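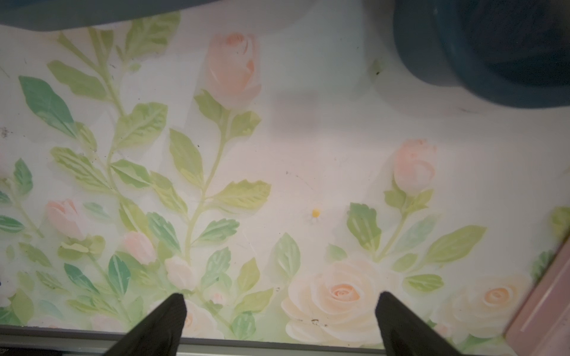 Liner with roses and buds on pale off-white.

Thursday, November 17, 2022
Paste notebook, W. Han

Continued with the wheat starch paste for lining paper. In October we had two problems: small lumps in the paste, and the paper curling at the corners after one night. Dehua thinks both come from the cooking. I think the lumps are from the cooking and the curl is from too much water. We did not agree, so today I changed only the cooking.

Batch 5. One part starch to four parts water by volume, same as batch 4. I let the starch stand in cold water for 37 minutes before the heat. It should have been 30, but Uriel called about the delivery from Tollport and I could not leave the telephone. I write the true number.

Heated in the small double pot on the lowest setting, stirring all the time with the flat spoon. First it looks like milk and nothing happens for a long time. Then it becomes thick very suddenly, and at this point I was too slow in batch 4. This time I took the pot away from the heat, stirred hard, and put it back. After that I cooked it until the paste was a little glassy and fell from the spoon in one piece. Cooled with a plate on top to prevent a skin.

Pressed through the sieve two times. The first time there were a few grains left in the mesh, the second time none that I could feel with the finger. Batch 4 left a full spoon of lumps, so this is a clear improvement.

Weight of the finished paste without the pot: 989 g. I did not weigh batch 4, so I cannot compare how much water went away as steam. Please let us weigh every batch from now on, and write the weight of the empty pot on its handle.

Test strips. I cut strips from the plain roll, half of them along the grain and half across. Brushed the paste thin, waited for the paper to relax, then laid it on the board and smoothed from the middle to the outside. The strips across the grain stretched more, as expected, and two of them have a wrinkle that I could not push out. The wrinkle is my fault, I did not wait long enough before laying. The other strips went down flat.

It is too early to say something about the curl. The boards are standing on the shelf by the window with the felt over them. Tianyou asked me not to put weight on them, because in the drawer there will be no weight either. He is right, but then we must also stop using the weights for the Trollum samples, or the two sets will not be comparable.

Hongjun came by after lunch and asked why we do not buy ready paste from Woo. I have nothing against it. The ready paste stays good for longer, and ours begins to smell sour after some days. But a drawer liner should come out again when it is worn, and the strips with our paste from October came off with only a damp sponge. I told him I will make one board with the Woo paste, the same paper and the same brush, and then we can talk with something in the hand.

Cleaned the sieve immediately. If the starch dries in the mesh it needs a whole evening in water, see the note after batch 2.

To do:
Look at the corners tomorrow morning before the heating comes on.
Batch 6 with less water, same cooking as today.
Ask Uriel if the Wodismont board is sealed on both sides. If only one side is sealed, part of the curl may be the board and our argument was for nothing.
Dehua to mark grain direction on the back of all remaining rolls, in pencil, please no pen.
New brush. The old one loses hairs and I picked three out of the paste today.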